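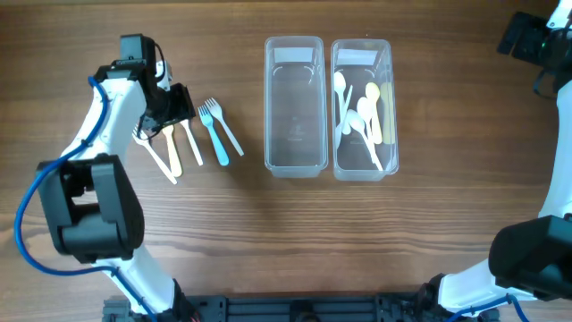 Two arms, two bins and a set of plastic flatware on the test table at the Stirnach lab. The spoons in the right-hand bin share it with no forks.

The mistake that interested Ilse Bauerfeind most was a small one. A robot arm picked up a plastic fork, carried it to the correct bin, opened its gripper and went back for the next piece. The fork had caught on a finger and came back with it. The arm's control program had already moved on. It spent the rest of the run trying to pick up a second fork with the first one still hanging off its hand.

Bauerfeind runs a group of four in Stirnach that studies how robots learn chores from people. For the past year they have worked on one chore, sorting plastic forks and spoons into two bins. It sounds easy, and a child can do it. For a machine it has most of what makes household work hard. The pieces are thin, they lie flat, they overlap, and a clear bin is difficult for a camera to see.

The group's method is called Gideck. It starts the way a lot of current robot training starts. A person steers the arms through the task while the cameras record, and a neural network learns to match what it sees to what the person did. Edgardo Dimaculangan and Wilfredo Sebastian did nearly all of the steering. Between them they recorded 775 runs, most of them under a minute long.

What Gideck adds is a second kind of lesson. Of the 775 runs, 108 begin in the middle of something going wrong. A spoon is wedged against the wall of the bin. A fork is held by the wrong end. Two handles are crossed and come up together. The person takes over from there and gets out of the mess.

"We used to throw those recordings away," Bauerfeind says. "If the operator fumbled, we deleted the run and did it again. We were cleaning out the part the robot needed."

The first system, trained only on clean runs, did well as long as nothing slipped. Once something did, it had no idea what came next, because it had never been shown. It would hover, or repeat the same grab at the same spot until someone hit the stop button. The version trained with the messy runs backs off and tries from another angle. Sometimes it nudges the piece sideways first, a habit it picked up from Sebastian.

Dimaculangan doesn't nudge. He prefers to pinch a handle near the end and tilt it up. The two men's habits both show up in the robot, and the group can often guess whose recordings it is leaning on.

Not everyone is convinced. Mark Anthony Buenaventura, who works on grasping at Csonka and has visited the lab, thinks the gain may come from the extra variety in the data and have little to do with recovery as such. "Give it 108 more clean runs with the pieces in odd places and see what happens," he says. Bauerfeind agrees that it's a fair test. The group began recording those runs in February and hasn't finished.

There are plainer limits too. The method has been tried on one table, with light plastic pieces. Metal flatware is heavier and reflects the lights, and an early trial with it went badly. A drawer divider from Skundska, bought as a harder target than the open bins, is still in its wrapping.

Sebastian would like to get to the divider. Bauerfeind wants the comparison done first — she has told him so more than once — and so the forks go back on the table, a new run starts, and he takes hold of the controls again.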